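Intro to Public Health Nutrition
Week 5 notes: iron, anemia, and why fortification is harder than it sounds
(typed up fast, check against the reader before you quote anything)

Picking up where we stopped. Anemia = not enough working hemoglobin to carry oxygen. Iron deficiency = low iron stores. They overlap, not the same thing. You can be iron deficient for months with a normal hemoglobin. You can also be anemic with plenty of iron (malaria, sickle cell, low B12, long-term infection). Exam graders see these mixed up every year.

Who is at risk
- toddlers once they're past the first months of breast milk
- teenage girls
- pregnant women, mostly second half
- anybody with hookworm, heavy periods, or a diet that is nearly all grain

Two kinds of iron in food. Heme iron, from meat and fish, absorbed fairly well whatever else is on the plate. Non-heme, from beans, greens, grain, eggs: absorbed badly, and depends a lot on the meal. Vitamin C helps. Tea and coffee hurt. Phytates in bran and whole grain hurt too. So "how much iron is in the diet" is only half the question. Ask what it's eaten with.

Ferritin. Stored iron, measured in blood. Low ferritin means low stores, pretty reliable. Normal or high ferritin is NOT reliable if the person has an infection, because ferritin goes up with inflammation. Field surveys should measure CRP at the same time and adjust. Older surveys often didn't, so read them with care.

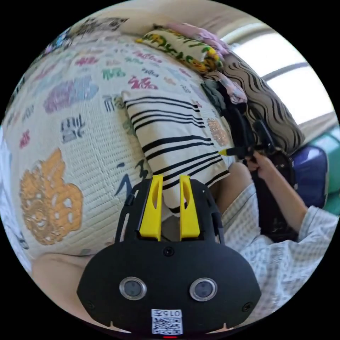 Hand-held gripper with two yellow fingers.

Case for this week: Drendinville school meals. Read the handout packet first. Short version: 400 children enrolled, two arms. One arm got the usual porridge, the other got porridge with the Selident powder stirred in at the table. Hemoglobin and ferritin at the start and again in May. Dose per child per day was small on purpose, think about why (see malaria, further down).

What went right: the kids ate it. Powder didn't change the color much and the cooks were fine with it. 80 percent of planned servings were logged as eaten.

What went wrong: tea was served with breakfast at both arms. Nobody had written that into the protocol. Also the baseline ferritin was taken in the rainy season when half the clasrooms had coughs, and no CRP. So the starting values probably look better than they were. The rise in ferritin came out small. Does that mean the powder failed? Argue both sides, one page max.

Iron and infection
Bacteria and parasites need iron as well. The body knows this and hides it: the liver makes hepcidin, hepcidin shuts down the iron exit in the gut wall, blood iron drops. Useful for a few days. In a child who is sick every other week it's a problem, as iron from food hardly gets in. More iron on the plate doesn't fix that by itself. Treat the infections, fix the water, then feed.

In malaria areas, iron supplements go together with prevention and treatment of malaria, never alone. Learn that one.

Fortification vs supplements
Supplements: high dose, targeted, quick. People stop taking them (stomach upset, black stools, run out).
Fortification: low dose, whole population, slow. Needs a food everyone buys and few enough mills to inspect. The Flolance flour example from last time: good recipe, too many tiny mills, so most bread was never touched by it.

Quick arithmetic, you will need this. Meal has 5 mg non-heme iron per 100 g of dry flour. Child eats 100 g. If 5 percent gets absorbed that's 0.25 mg. Now redo it at 10 percent, with fruit added. Doubled, and the flour is the same.

For next time
- reader, chapter on vitamin A and zinc
- Mao worksheet, both sides, bring it on paper
- one page on Drendinville, due at start of class
- bring a calculater, phones stay in bags during the quiz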